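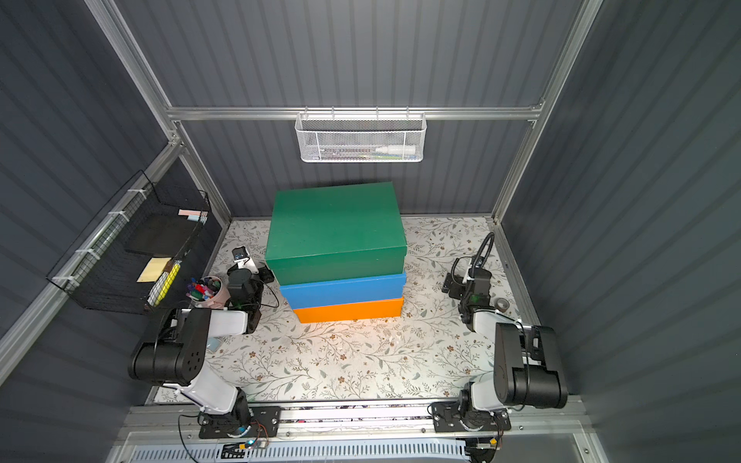
叠起来以后最下面那只就等于没有了,要用的时候才想起来,Consuelo Cárdenas 在第二次访谈里这样讲,她还补了一句,说自己家里的保修单“大概都在下面”,但不打算去翻。

图2 带盖盒子的叠放,大盒在上(绿、蓝、橙)。

4.2 叠放与遗忘

类似的说法在访谈里反复出现,措辞不同,意思差不多。本节讨论叠放次序和取用频率的关系,先讲家庭纸质材料(票据、说明书、病历、孩子的成绩单),针线、药品一类放到4.3。数据来自13户,每户入户2次,中间隔一段时间,长短不一,受访者方便为准。Lusex 片区的住户面积偏小,柜子少,叠放多;Skindmont 那边有储藏间,情况不太一样,下面分开说。

先说次序怎么来的。我们原来假定住户会按大小叠,大的在下,小的在上,图省事也图稳。实际不是。不少家庭的次序就是盒子进门的先后,后来的压先来的,大的压小的也照样放着(叠法参见图2)。问为什么不重新排,回答多半是“没必要”“放得住就行”。Heriberto Ccori 的回答长一些:他每年报税前会把整摞搬下来一次,看完原样放回去,次序不动,一动就不记得哪只装什么了。换句话说,次序本身就是索引。这一点在文献里提得少,值得展开,篇幅有限,只讲要点。

位置记忆。受访者描述某份材料在哪里,先说位置(“中间那只”“最底下”),再说颜色,最后才说标签。标签其实很多盒子上都有,字迹褪了,或者内容早换过。Roxana Usuga 家有一只写着“电费”的盒子,里面是照片和两副旧眼镜,她本人完全不觉得混乱,她丈夫则每次都打开看一眼,再盖上。同一摞盒子,家里人各有各的索引,这个情况在夫妻共同管理票据的家庭里尤其明显。

取用频率。顶层最高,这没什么意外。意外的是中层和底层差得不大,至少在自报数据里看不出来。可能的解释:只要得搬开一只,再多搬一只也不算什么,门槛在第一下。另一种解释是自报本身不准,受访者把“应该会去拿”记成了“拿过”。目前的数据分不开这两种,后续要用日记法补。Jhonatan Rengifo 主动记了约70天的取用情况,写在厨房日历背面,底层那只他一次都没有记到,但他第二次受访时仍然说“偶而会用”。个案,不能推,但方向和第二种解释一致。

盖子。原来没列入编码表,第一轮编完才加的。有盖的盒子能叠,没盖的叠不了几层,所以盖子决定了材料会不会进入“下面”。没盖的浅筐里东西流动快,丢得也快;有盖的留得久,里面的东西往往过期了也没人清。Skindmont 有储藏间的几户习惯把盒子平铺在架子上,即使有盖也不叠,过期材料的比例仍然不低。所以单用叠放解释积存是不够的,空间宽裕本身也会养出积存。此处与3.1节的初步判断有出入,以本节为准。

顺带提颜色。住户买盒子时很少有颜色规则,碰上什么买什么,用久了颜色才有意义。Nayeli Cuadros 后来给母亲家也配了一套,颜色照抄自己家的,内容却对不上,母亲打电话问她病历放哪儿,她张口就说蓝色,结果那边蓝色装的是缝纫机说明书。索引可以复制,记忆复制不了,编码时我们把这类归入“跨户误指”,条目少,仅作记录。

局限。样本小,城区为主,租户偏少;入户时间多在下午,有工作的家庭成员常常不在场,夫妻差异那部分主要靠一方转述。编码由两人完成,分歧处讨论后合并,一致性系数见附录。另外,第二次入户之前有3户刚搬过或整理过柜子,次序全变,这几户在取用频率分析中剔除,位置记忆部分保留,因为他们仍按旧位置回答,反倒有用。药品盒的请况见4.3。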